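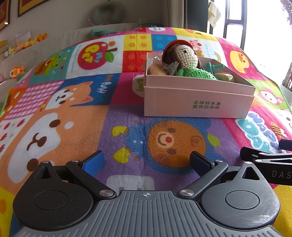 Grallgate Harriers forum > Track > Pacing the 2000m at Memness

lane2_again
Posted 12/15/19
Has anyone got a sensible split plan for the 2000m at the Memness indoor meeting? The track is 200 m, so ten laps. I was thinking of even laps for the first eight, then whatever is left. I faded badly over the same distance in October after going out too fast.

bendrunner
Even laps are fine on paper. On a banked 200 you lose more by running wide than by being a second out on a split. Get to the kerb by the end of lap 2 and stay there. If you can't, drop back and tuck in.

Kettle_K
Disagree with dropping back. There were 12 in the B race last winter and anyone in the back half was checking stride on every bend. I'd accept one wide lap early to hold fourth or fifth.

bendrunner
One wide lap in lane two is over six metres extra on a flat track. That is a second, near enough, at club pace.

Kettle_K
Only if you are out there for both bends. Move up on the straight and it costs next to nothing.

lane2_again
Does the seeding go on 1500 times or 3000? My 1500 is the weaker of the two.

oldspikes
Seeding is on whatever you put on the entry form. The Bretow league takes either. Put the 3000 and say so in the notes box.

On the pacing, I would not run even. Laps one and two slightly quick, three to seven at 3000 pace or a touch under, then wind it up. Lap eight is where most people drift.

bendrunner
Slightly quick is how he faded in October.

oldspikes
He said too fast. A second over two laps is a different thing.

Kettle_K
What spikes are allowed? Kamath made us change to 6 mm at the door.

oldspikes
Same at Memness, 6 mm pyramids. Needles are not allowed. Check them before you travel — the desk sells them but runs out.

lane2_again
Thanks. Will enter with the 3000 time, aim for the kerb by lap 2 and not chase if it goes off hard. Still undecided on the wide lap.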